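**Rainfall totals at the Kelgate gauge: request for comments before the September return**

**Fuson_Obs** wrote on 4th August:

Members of the regional observers' section are asked to consider the following before the September return is compiled.

The Kelgate station has submitted a monthly total that is 19 mm above that of Flirkton, although the two gauges stand on the same side of the valley and at a similar height. The difference is confined to two days, both of which were marked by slow-moving thunderstorms. On the remaining days the stations agree closely.

It is proposed that the Kelgate figures for those two days be marked as doubtful and left out of the district average. Objections should be posted in this thread, with supporting readings where these are held.

---

**flirkton_gauge** replied:

I support the proposal. My own readings were taken at the standard hour on both mornings and were entered at once. The storms were visible from here to the north and west, and I would have expected both stations to receive much the same fall.

I would add that the Kelgate gauge was moved last autumn, and the new position has not been inspected. A gauge set too close to a wall or shed roof can take in splash during heavy rain while reading quite normally in lighter rain. The pattern reported above would be consistent with that.

---

**Kelgate374** replied:

As the observer responsible for the readings, I must object. The gauge stands on open grass, and the nearest building is at more than twice its own height from the rim. The site form was sent in at the time of the move and I hold a copy.

Thunderstorm rain is seldom even. A difference of this size over a few miles is ordinary in summer, and it would be wrong to remove a reading for the sole reason that a neighbour recorded less. If the section adopts that rule, every local downpour will disappear from the record.

I also keep a second gauge of the plastic garden type. It is not approved for returns, but it agreed with the main gauge to within 2 mm on both days.

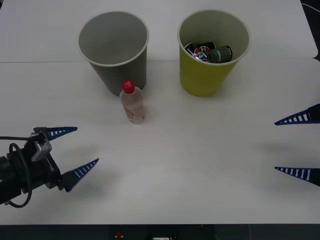

Halilović asked whether the second gauge had been read at the same hour as the first, and whether both figures had been written down before they were compared. If so, the case for keeping the Kelgate total was a good deal stronger than the opening post allowed.

---

**Kelgate374** replied:

Both gauges were read at nine o'clock, the main gauge first. The figures are in the notebook in the order in which they were taken. I am content to send copies of the pages to the section.

---

**flirkton_gauge** replied:

I accept the point about timing. I do not accept that two gauges in one garden amount to independent evidence. If the position is at fault, both will be affected. An inspection remains the proper course.

---

**member_1494** replied:

May I suggest that the radar archive be consulted before any decision is taken? It will not give an exact total at a single point, but it should show whether the heaviest cells passed over Kelgate and missed Flirkton. I looked at the afternoon sequence for the first of the two days, and the strongest echoes were to the north of the river, which would favour Kelgate. I have not examined the second day, when the storms came after dark.

---

**flirkton_gauge** replied:

Radar often reads too high where there is hail, and hail was reported in the district on the first day. I would treat it with caution.

---

**Fuson_Obs** replied:

The section is grateful for these contributions. The position is now as follows.

The Kelgate readings will stay in the record as submitted. They will carry a note stating that they are under review, and the district average will be given both with and without them. The observer is asked to forward the notebook pages and the copy of the site form. Member_1494 is asked to examine the radar sequence for the second day and to report here.

A site visit will be arranged with the Kelgate observer. The Flirkton site will be visited on the same occasion, as it is also due for inspection.

---

**flirkton_gauge** replied:

I have no objection to a visit, though I should like it recorded that my gauge has not been moved.

---

**Kelgate374** replied:

The pages will be sent this evening. Any morning after the nine o'clock reading would be convenient for the visit.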